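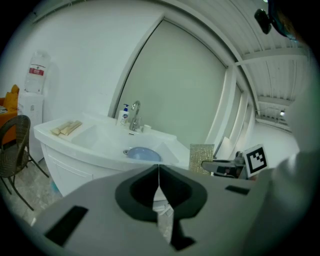
Everyone wants to argue about model size. Fine. I want to argue about bathrooms.

Been reading robot learning papers for a while now and the pattern is always the same. Clever policy, new loss, big table of numbers, and then one line near the end saying all the demonstrations were collected in the lab, on one bench, by two students who know exactly what the robot finds hard. Then someone takes it down the corridor and it can't find a cup.

So the Moodley results cheered me up. Small project, out of Hikville, run by Zodwa Le Roux, and the whole idea fits on a postcard. Same policy, same training time, same number of demos. Only thing changed is where the demos come from. One set: 4 rooms, lots of repeats in each. Other set: 80 rooms, a few goes in each, people carrying a hand-held gripper about and doing the job themselves. Picking up a bowl out of a sink, mostly. Putting it down somewhere sensible. Dull stuff, on purpose.

Then test in 25 rooms that neither set had seen.

The spread-out set won and it wasn't close. Worse on the home bench, mind you, slightly, and I'm glad they printed that instead of hiding it. If all you ever want is a robot for your own bench then go on repeating yourself. Everyone else should read the paper.

What annoys me is the reaction. "Obvious." Is it? Then why does the money keep going on the other thing. I've sat in meetings where more than 80 per cent of the talk was about the network and the data got a slide. One slide! With a bar chart on it.

Part of it is snobbery I think. Walking round with a gripper in your hand picking up bowls isn't seen as research. It's seen as errands. But somebody has to choose the rooms, and that choice is the experiment. Shiny taps, glittery things, light pouring in from one side, a basin that's a different shape from the last basin. A wide lens bends all of it. A policy that has met a lot of that stops caring about it, and one that hasn't will happily learn that bowls live in front of one particular wall.

Fair objections, quickly.

The hand is not the robot. True. People reach in ways an arm can't, and Le Roux's group threw out a fair few demos for that. They say so. I'd have liked the rejects published as well, there's probably a second paper in them.

Rooms are easy to count and hard to compare. Also true, and this is my real gripe. Are 80 rooms 80 differences? Two bathrooms in the same block are nearly one bathroom. The Drastov people tried scoring this in November with a sort of room-distance measure, which I didnt find convincing, but at least they tried. Moodley just counts. Needs fixing before anybody quotes the number at a funding panel.

And it's one task, near enough. Bowls are kind. They're round, they forgive a bad grasp. Do it with a wet flannel and come back to me.

None of that saves the old habit though. If you've got money for one more month, spend it on bus fares. Send people out with grippers to places your team has never been, tell them not to tidy up first, and leave the network alone for once. Studus has said it'll open its room set next year, so teh excuse about cost is going too. I'd want to see the bowls test rerun on that before anything else gets built.

Last updated: 9 Dec 2022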